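Two arms, two phone stands, and a brochure I have questions about

Posted in December, filed under: grippers, grumbling

I have a rule about demos, and it's that I don't count anything I watched somebody else drive. So when Irkport offered me an afternoon on their two-arm tabletop cell I said yes on the condition that I'd bring my own list and keep my own score. They agreed faster than I expected. The cell lives at Kumus, upstairs, past the vending machine that only takes coins, and Miroslava Hordiienko had it powered up when I got there.

The brochure says the gripper is "phone-safe." I asked what that meant and got a long answer about force limits. I asked what happens when the phone has a rubbery case on it, and the answer got shorter.

The setup, for anyone who reads these for the hardware: two identical arms on one rail at the front of the table, two-finger grippers, a camera on each wrist, and one fixed camera looking over the whole thing. The controller is the Sowerby, which I've complained about before and will complain about again further down. The fingers are the standard ones that ship with the gripper. Meken sells a softer pair that bolts onto the same mount, and I had a set in my bag, so the plan was to run the same jobs on both.

The jobs were dull on purpose. Pick up a phone and set it on a stand. Hand a phone from one arm to the other. Lift a mug off a tray by the handle, then by the rim. I don't care about folding shirts. I've seen enough shirts folded by robots to last me, and every one of those shirts was laid out by a person first.

We left the mugs out during the phone jobs. That was my request. A phone stand on a bare table is a job for a much cheaper machine, and if an arm is going to swing its elbow through somebody's coffee I want to find out on the first day.

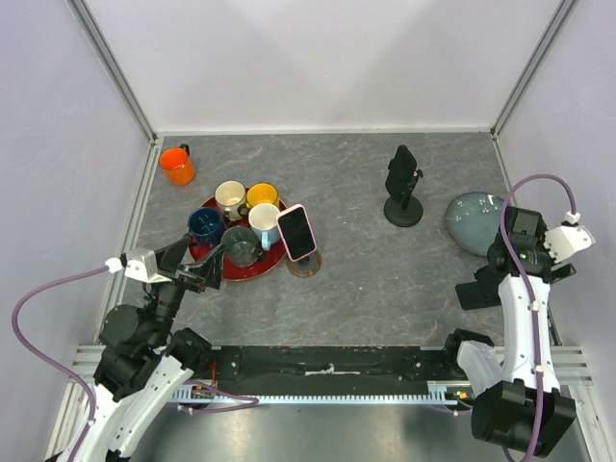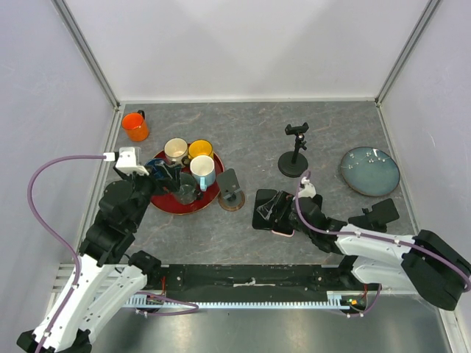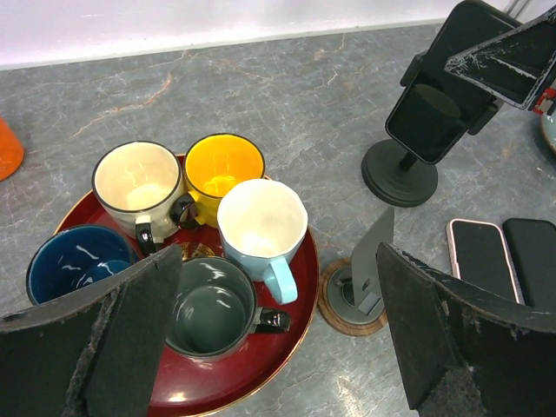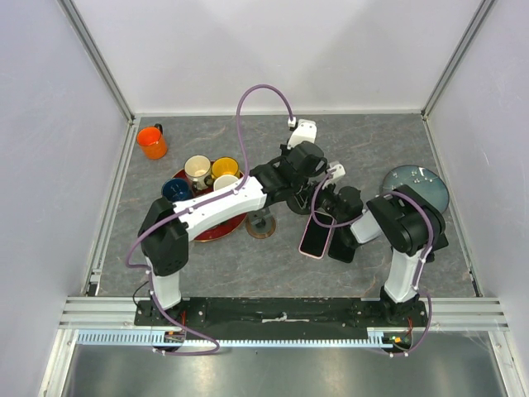 Mugs and phones on the table at Kumus. The third one is a wrist camera view, the rest are from the fixed camera.

Let me start with the view from the wrist, since that's what the sales pitch leans on. The third picture is a decent one. You get the handles on the mugs, you get the stands, you can tell the pink-cased phone from the black one. Now look at how much of the bottom of it is finger. The front of the tray is exactly where I'd want to see what I'm about to touch, and I'm looking at two big black wedges with one of them parked over the navy mug. Miroslava says you stop noticing after a day. Maybe you do. I had an afternoon, and I noticed the whole time.

Look at the edges of those fingers too. They're scuffed and frayed. I asked how old they were and was told they'd been through 500 runs, which I wrote down, and which I then compared with the brochure, where there's a paragraph about durability and no number at all. Wear on a finger edge may not matter much when you're grabbing a mug. It matters when the job is to get under something as thin as a phone lying flat. I'd like to see the same test on a fresh pair, and I've asked. No reply yet.

The fixed camera has the opposite trouble. It sees everything until an arm gets in front of it. In the fourth picture the left forearm runs right over the tray, and the right shoulder is covering part of the blue plate. If your software was counting on that view to find the plate, good luck to it. People talk about fixed and wrist cameras as if you pick one. I tried driving with each of them alone and both were miserable in their own way. With the two together it was fine, and I'd call that the bare minimum for this price.

Cables next, and I'll try to be fair. Purple, easy to spot, and they loop a long way out from the wrists. The first picture has one going out over the left wall and another arching near the plate before it heads down the arm. I understand why you leave slack on a wrist that turns. I also know what slack does when it meets a mug handle. We didn't snag one, and I was trying to by the end. So a point to them, but I would not let a new operator near a full tray with that arrangement, and I said so.

On to the score. Standard fingers, phone to stand, 13 tries: nine good. I counted a try as good only if the phone stayed put after the gripper opened and backed off. The failures were all of one kind. The phone came in with a bit of twist, touched the stand with one corner, and rotated in the grip, and after that you're just chasing it. Once the phone had started to turn I never got it back, and neither did Miroslava, who is a lot better at this than I am.

Meken fingers, same job, also 13 tries, also nine good. I wanted there to be a difference. I'd carried the things across town. What changed was how the bad ones went wrong -- the softer fingers hung on better but let go late, so the phone would be placed nicely and then get dragged off the stand as the gripper backed away. If you only watched the pick you'd call the Meken set a clear upgrade. If you only watched the release you'd want your money back.

The handover between arms was better than I'd guessed with either set. It's slow. You have to bring the two grippers very close together over the middle of the table, and there's a moment where the two wrists seem to want the same bit of air. The trick was to keep the giving arm dead still and do all the fiddling with the other one. My instinct was to move both, and that's how I dropped it twice.

Mugs by the handle: no. I'm sure it can be done. I couldn't do it with any grace, and a handle that faces away from you means bringing the wrist around until the camera is looking at a wall. By the rim it's easy, and everyone who demos these things grabs by the rim, and now you know why. Pulling one out of a tight group on the tray is harder than it looks, too. You need room for the second finger to get down between them, and there often isn't any until you've nudged a neighbor.

The Sowerby. I promised. It still has the lag on gripper close, a small one, and you still learn to squeeze early to make up for it, and then when you go back to any other controller you crush things for a day. The new menu is worse than the old menu. Saving a run takes 2 screens when it used to take one button. Mwanahawa Magesa, who wrote to me after my last post on it, told me there's a setting that cuts the lag down. I went looking and found it, and it did help a little, at the cost of making the fingers chatter when they're barely touching something. She had warned me about the chatter. I turned it back off.

Would I buy the cell? For a lab that wants to record lots of tabletop work with two arms, I can see it. It's rigid, it homed properly each time we restarted it, and the arms never once did anything I hadn't told them to, which I can't say of the last one I tried. For somebody who read "phone-safe" and pictured leaving it alone with a drawer of customers' phones, please go and drive it first. Bring your own phone, in its own case, and bring an ugly one.

Things I still want from Irkport before I write about this again: the fresh-finger test, a finger life figure they're willing to print, and the price of a replacement pair, which wasn't on the sheet I was given. The Meken set goes back on my own bench next week, with the tips sanded down a bit to see if the late release gets any better. Comments are open, but if you're going to tell me your gripper never drops anything, please say how many tries.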